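# Folding by the Stack: The Linen Room at Inlow

*An interview with the supervisor of garment care, conducted for the Studico staff bulletin*

The linen room at the Inlow residence opens at 6:30 in the morning, and by the time the bulletin arrived on a Friday in April the first carts had already been emptied. The supervisor, who has managed the room since it moved from the old annex, asked to be identified by position only. The conversation took place beside the long folding counter and was interrupted twice by deliveries.

The room handles nearly 300 garments on an ordinary weekday, most of them shirts and tunics issued to residential and kitchen staff. "People assume the washing is the work," the supervisor said. "The machines do the washing. Our day is spent on what comes out of them, and that arrives in a heap."

Asked how a new employee is taught to deal with the heap, the supervisor described a method adopted from Gimidon, the contractor that ran the service before it was brought in house. Each garment is lifted singly, from one point, and allowed to hang before any attempt is made to flatten it. "You take hold wherever you can and you let the weight do the first part. Then you look for something straight. A hem is good. A placket is better. Once you have one straight edge you can find the rest of the shirt."

The supervisor does not permit shaking. The former practice of snapping each piece open over the counter was ended after complaints about lint, and also, it was explained, to protect the buttons.

Color has its own place in the routine. Pale garments are folded in the morning, when daylight reaches the counter from the east windows, and dark ones are left until the overhead lamps have been turned up. "On a light green you can see every crease and every seam. With navy or black you are working by feel. A collar and a cuff look much the same when the whole thing is dark and bunched up, and a person who hurries will fold a shirt with one sleeve inside it." Dark pieces are therefore given more time in the schedule, and the supervisor has resisted two proposals to set a single rate for all colors.

The counter itself was replaced last year under an agreement with Khoury, which also supplied the shelving. The present surface is white and smooth. The earlier one had a speckled finish, on which loose threads and small stains could not be seen until the garment had reached the shelf. The supervisor called the change "the best money spent in this room," and added that the height – 3 inches greater than before – had made a considerable difference to those who stand at it all day.

Finished shirts are stacked 40 to a shelf, collars facing out. Shelf 124, at the end of the row, is reserved for items awaiting repair. Pieces are returned to the ordinary stacks only after the seam has been checked a second time by someone other than the person who mended it.

Light green cloth, then dark, on the pale work surface: 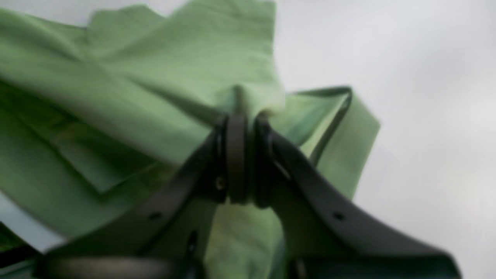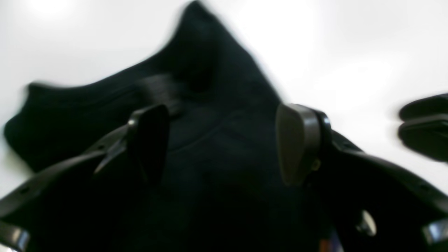
A differing view reached the bulletin from the evening shift at Studico, where it was suggested that the dark garments should be folded first, while hands and eyes are fresh, and the pale ones kept for the end of the day, when an easy seam is welcome. The evening shift has worked in that order since the winter and intends to continue.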